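News > Press releases > Household

Household group questions "wipe-clean for life" claims on printed table coverings 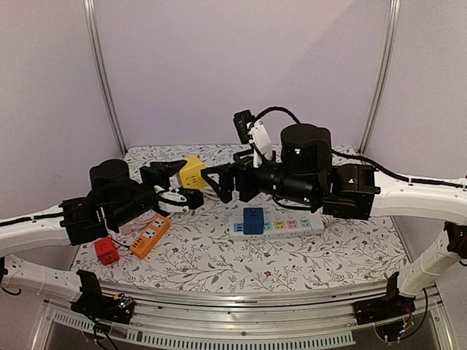
A white table covering with a botanical print of curling stems and small red flowers.

ITLEY, February – Shoppers who pay extra for a table covering sold as "wipe-clean for life" should ask what the phrase means before they hand over their money, according to a report released Thursday by Govilero, a household goods testing group.

Govilero bought 32 printed table coverings from stores and online sellers and put each one through 152 wipe-downs with a damp cloth and ordinary dish soap. By the end, 22 of them had faded enough that a panel of shoppers could pick out the worn piece next to a new one. Several of those carried the longest promises on their labels.

"We kept looking for the test behind the claim, and we mostly didn't find one," said Katalin Farkas, who led the work. "A label says 'for life.' Whose life? The table's? The print's? We wrote to the sellers and asked. The answers were polite and very short."

Price was a poor guide. The most expensive covering in the group faded sooner than one that cost a quarter as much. Thickness did not settle the matter either, though thicker coverings were less likely to crease at the corners when folded and stored. Pale backgrounds with fine floral prints gave the most trouble. Thin stems and small leaves lost their edges well before large blocks of color did, and red tended to go first.

Govilero also surveyed 931 households about the coverings they already own. Most said they had replaced one in the past few years. Few had kept the receipt, and fewer still had tried to make a claim under a guarantee. Among those who did try, the usual reply was that fading counts as normal wear.

"If fading is normal wear, then I would like to know what the guarantee covers," said Aivar Eglītis, who reviewed the small print for the report. "I read every page of it. Heat marks are out, cuts are out, sunlight is out, and so is any cleaner the seller didn't recommend. Some sellers don't recommend one."

The group is careful about its own results. Wiping by hand varies from person to person, and Govilero did not test for sunlight or hot dishes. Dae-han Bang, who ran the wipe-down tests, said the numbers should not be read as a ranking of brands. The report names no winners for that reason, and a second round planned with the Panasiuk workshop will use a weighted pad to keep the pressure even.

Until then, Govilero's advice to shoppers is plain. Ask the seller for the length of the guarantee in years and get it in writing. Rub a hidden corner with a damp white cloth before first use – if color comes off, take it back. Keep the label. Treat words such as "lifetime," "pro-grade" and "stain-proof" as decoration until someone shows you a test.

The full report, with the guarantee wording for all 32 coverings, is available on request from Govilero's Itley office.

Press contact: Brisa Espinoza, Govilero, Itley. Calls are taken from 9 a.m. to 4 p.m.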